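Home | Projects | Reports | Students | Contact

Kakent Store Layout Study – What We Learned From One Furniture Shop
Student report by Parveen Sarkar

I picked retail for my project because I spent a whole summer working a register and kept wondering why people walked right past the sale shelf. My partner Zakhar Marchuk wanted to do banks. I won – sort of, he made me do all the typing.

The shop we studied is Kakent, on Stetsiuk Street. It sells home furniture, mostly small stuff for apartments, and a lot of it comes from a maker called Protwood. The owner used to run two stores and closed the bigger one, so everything got squeezed into one long showroom with the checkout way in the back. Customers told us they liked the prices but got lost (me too, on the first visit!).

How we did it

We handed out 80 short surveys at the door and got 50 back, which our teacher said was really good. We asked what people came in for, whether they found it, and if they'd asked anyone for help. We also talked to the 3 salespeople, one at a time, in the break room so they could complain freely. They did.

Low tables came up a lot. People shopping for a small living room want to see one standing on a floor like theirs, with some space around it, and Kakent had them stacked against the wall behind the bookcases.
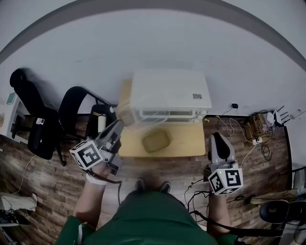

What we found

Most people who left without buying said they couldn't find the thing they came for, even when it was in stock. Price hardly came up. The salespeople guessed price would be the top complaint, so that was a fun meeting.

The signs were the other big problem. They used the maker's product line names, so a shopper looking for a nightstand had to know it was called a Plorkenia. I still think that's a great name for a nightstand, but it doesn't help you find one.

What we'd change

Plain words on the signs, for a start. We'd also move the checkout halfway up the room and put the small tables near the front window. The owner said yes to the signs and maybe to the window – the checkout has to wait until September, when the electrician can come.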